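Mandley Technical Institute
Robotics and Automation II
Handout for Unit 4: Faults in Two-Handed Manipulation
Instructor: Leilani Mbeki

Purpose of this handout

Students should read these notes before the laboratory session and bring them to the bench. They cover one fault from the department's own records. The written exercise at the end will be collected in October.

Background

The task under study is known in the laboratory as the Kakakhel placement task. Two jointed hands face each other over a table. Each hand must pick up one piece of fruit and set it on a plate between them. The left hand moves first. The right hand may begin its reach only after the left hand has withdrawn from the plate area.

Permission to move is handled by a software flag called Allow. When a hand enters the shared area, it takes the flag. When it leaves, it gives the flag back. At no time should both hands hold it.

The fault

On 17/08/2022, during a run of 100 trials, the two thumbs made contact over the plate in trial 39. The joint controllers reported excess current and the operator pressed the stop button. No person was hurt. One thumb joint on the right hand was bent out of alignment and had to be replaced.

The first 38 trials had finished without an error message. The operator's notes, however, record that the left hand had paused before closing on several of them. These pauses were not reported at the time. Under the present laboratory rules, any pause that was not commanded must be reported before the next trial begins.
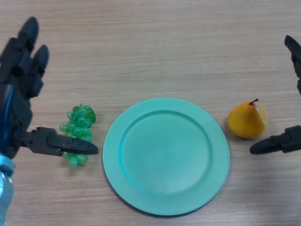

The layout matters to the analysis. With the hands in position on both sides, the thumbs lie across the table and point toward each other. The plate is the one place that both must reach. A small error in timing there has greater consequences than the same error made over the fruit.

Cause

The investigation found that the Allow flag had a time limit of 2,000 milliseconds. If a hand kept the flag longer than this, the software assumed that the message returning it had been lost and released it automatically. The left hand was slow to let go of the grapes in trial 39 and was still over the plate when the limit ran out. The right hand was given the flag and began to move.

The time limit had been added during an earlier project, Bandari, in which the hands did not share a work area. It was carried over with the rest of the code and was not reviewed. The software did what it had been written to do. The error lay in treating the passage of time as proof that the area was clear.

Corrective action

The following changes are now in force.

1. The flag is released only when the measured joint positions show that the hand is outside the shared area.
2. If the time limit is reached, both hands stop and hold position. They do not continue without a reset by the operator.
3. The operator keeps one hand at the stop button whenever the arms are powered.
4. Fruit and plates are moved by hand only after arm power has been switched off and the indicator checked.

Written exercise

Draw a timing chart for trial 39 showing which hand held the flag and which hand was over the plate. Mark the point at which the two no longer agree. Then explain, in one page or less, whether a longer time limit would have been an acceptable repair. Refer to the operator's notes in your answer.

Students who have not completed the stop button check with the instructor may not operate the arms.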